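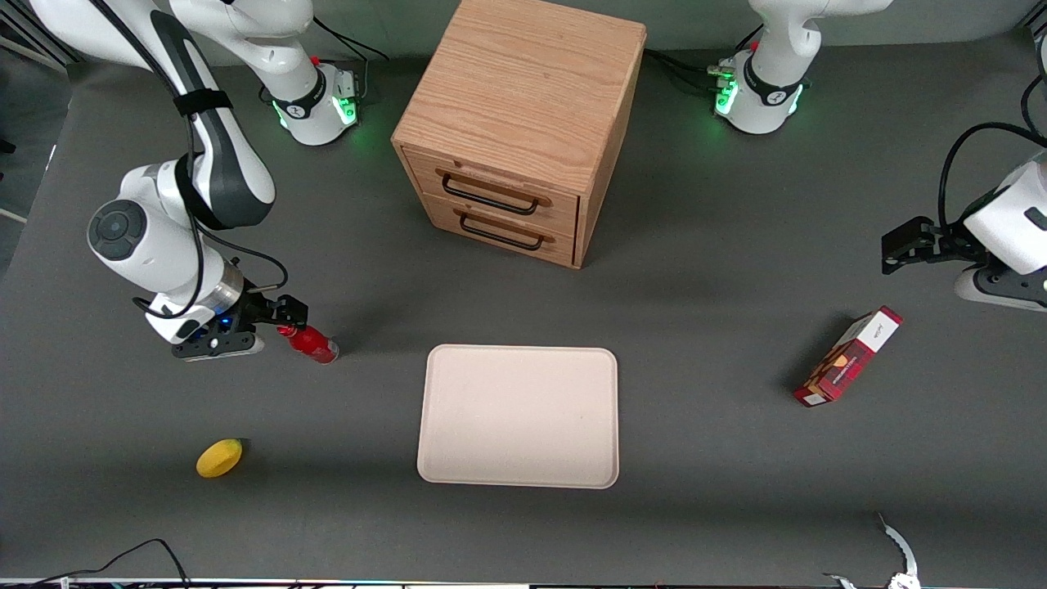

**Did Rosemarie Lammers leave Nirnport or was she written out??**

Missed most of the January episodes, now catching up and her character just isnt there. My sister says she quit over the thing with Brunner, the fan page says contract. Which is it? Also is she still with the bass player from Jevex or is that over

*asked 28 Aug 2009 - 144 views*

---

**Answer 1**

Left by choice. She did a radio interview, said she'd told the producers before Christmas and wanted a break after 351 episodes. Brunner was already going by then so I don't see how it can be over him. They filmed a goodbye scene at the harbour but it got trimmed to nothing, blink and you miss it.

Bass player - still together as far as I know. They were at the Jovport festival, both in wellies, looked happy enough.

*2 people found this useful*

---

**Answer 2**

she was sacked everyone knows that

---

**Answer 3**

Agree with the first one, except the festival photos are from last year, look at her hair. The magazine that said they'd split took it back a week later, tiny correction at the back near the crossword. No idea since then. Goodbye scene is in the episode with the flooded cafe, near the end, before the adverts. Dont bother with the fan page, it hasnt been updated in ages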